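Notireck Trust and Safety Working Group
Minutes, June meeting, Thursday, 10:00 a.m.

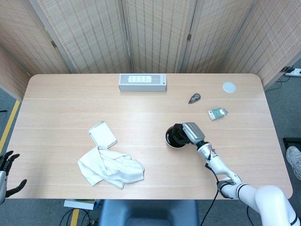
Chair: Barış Yaman
Present: moderation operations, legal, product (groups and pages), data engineering, press office
Apologies: regional support

1. Minutes of the previous meeting

Accepted with one correction. Under item 4, "removed" should read "hidden pending review." The change log in Fenomport shows the accounts were restored the next day.

2. Impersonation accounts following the Portela evacuation

Moderation operations reported on accounts using the name or logo of the Portela county emergency office. Reports were received on 23 accounts. Of these, 16 were taken down under the impersonation rule. Five were labeled as parody after the owners edited their bios. Two remain open.

The first takedown was completed 18 minutes after the first report. The slowest took most of a day. The delay was traced to routing: the report was filed as spam and went to the general queue, where impersonation reports are not given priority.

Legal asked whether the two open accounts had posted shelter addresses. Operations confirmed that one had. The address matched the county list at the time of posting, so the post itself breaks no rule. The account name does appear to, and legal will give a written opinion.

Product noted that the county office had no verified page before the evacuation. Its request for one was sitting in the standard queue. Agreed that requests from public agencies in a declared emergency area will be moved to the front of the queue by hand until a permanent setting is built.

3. Follower threshold for manual review

Current rule: any page that passes 2,000 followers within a day of creation is held for manual review. Data engineering presented results from the past quarter. Most held pages were fan pages for sports teams or television shows and were released without action. Impersonation pages in the Portela set never reached the threshold, as they spread by shares inside closed groups.

Two options were discussed.

Option A: lower the threshold. Operations objected on staffing grounds. The night shift cannot absorb a larger queue.

Option B: keep the threshold and add a second trigger based on shares into closed groups. Data engineering can supply the share count but not the group names. Legal is satisfied with that limit.

Option B was preferred. Data engineering will run it in log-only mode and bring figures to the next meeting. No pages will be held under the new trigger during that period.

4. Prillow matching tool

The trial of Prillow for matching profile photos is in its second month. Operations finds it reliable on logos and poor on cropped or mirrored portraits. False matches on portraits were high enough that reviewers stopped opening them. The portrait setting was switched off at the team's request.

The contract comes up for renewal at the end of the trial. The chair asked for a cost comparison between logo matching only and the full package. Product to obtain.

5. Press inquiries

The press office received several questions on why the Portela accounts stayed up as long as they did. A short statement was issued giving the number of accounts removed. The press office asked that operations send final counts in a single message, as two different totals circulated internally on the first day. Agreed.

6. Actions

Legal: written opinion on the two open accounts.
Product: manual priority for public agency verification; Prillow cost comparison.
Data engineering: log-only run of the share trigger.
Operations: reroute impersonation reports filed as spam; single final count to the press office after each incident.
Chair: raise night shift staffing with the department head.

7. Other business

The appeal form still shows the old wording on response times. Product will replace it with the next release.

Meeting closed at 11:20 a.m.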